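2 de dezembro de 2022
Por Floarea Neagu
Tempo de leitura: 3 minutos

Oficina partilhada Clirnoteck: apontamentos da segunda sessão
A pinça de mão, da bancada à cozinha

Bem-vindos de volta, e obrigada a quem ficou até tarde na última sessão a arrumar os parafusos (a caixa do Graken nunca esteve tão em ordem!). Estes apontamentos são para quem quer repetir a montagem em casa, com calma e com uma chávena de chá ao lado, e servem também para quem chegou agora ao grupo e ainda não mexeu na pinça.

1. Os dedos

Na primeira versão, a que chamámos Flonent, os dedos eram lisos, e quem a experimentou em março lembra-se bem do que acontecia com tudo o que fosse redondo. A versão atual tem espuma canelada na face interior. Cortem a espuma um nadinha maior do que o dedo, colem, deixem secar debaixo de um peso e só depois aparem as sobras com a lâmina. Se colarem já à medida certa, vai faltar sempre um bocadinho na ponta, e é precisamente com a ponta que se agarram as coisas finas, como o cabo de uma colher.

2. Os marcadores

Cada lado da pinça leva um marcador quadrado a preto e branco. É pela distância entre os dois que o programa calcula a abertura dos dedos, portanto têm de ficar bem planos, sem bolhas e sem fita-cola brilhante por cima. Imprimam em papel mate, por favor. Na minha primeira tentativa usei papel fotográfico, todo bonito, e passei uma tarde inteira à procura de um erro no código que era só um reflexo do candeeiro.

3. A mesa de ensaio

Para a tarefa do arroz, usem a mesa de madeira clara com os panos pretos presos à parede por molas. O fundo escuro e quase sem brilho ajuda bastante quando se revê a gravação. A panela elétrica fica ao centro, de tampa aberta, com o arroz cru já na cuba; a torradeira e a colher de pau ficam à direita. Aproximem a pinça devagar, com os dedos bem afastados, e mantenham os dois marcadores à vista durante todo o movimento.
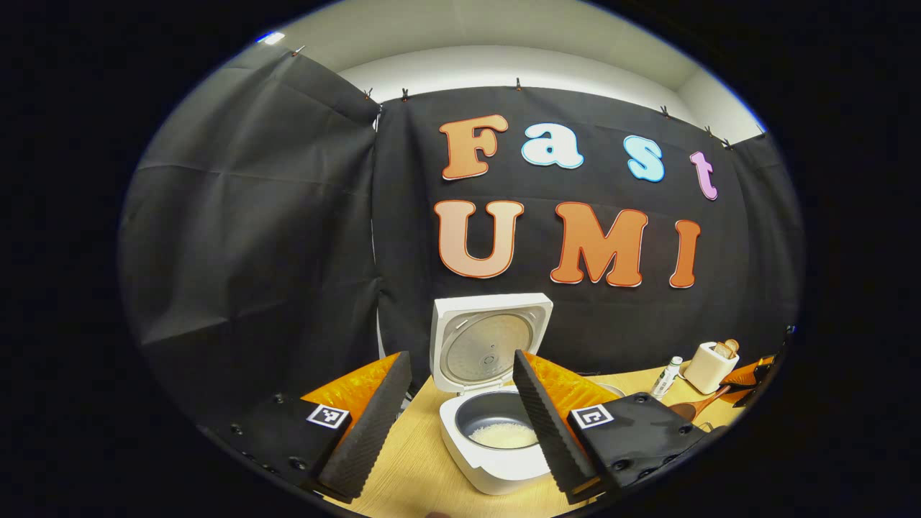 4. Calibração e trabalho para casa

Abram e fechem a pinça por completo 3 vezes antes de cada série, num gesto contínuo, e guardem essa gravação à parte. O programa Dhillon lê o ficheiro e propõe os valores mínimo e máximo; na minha pinça o máximo deu 146, mas não copiem este número, que cada montagem tem o seu. Se o valor saltar muito de uma série para outra, vejam primeiro se a espuma descolou e apertem de novo os parafusos das caixas, sem força a mais.

Para a próxima sessão, tragam uma série curta, feita ao vosso ritmo, e uma folha com as dúvidas que forem surgindo. O grupo tem até agora cerca de 275 gravações e gostava muito de chegar às 1.000, mas prefiro poucas e cuidadas. Quem não tiver panela elétrica em casa pode reservar a mesa da oficina na folha que está à entrada.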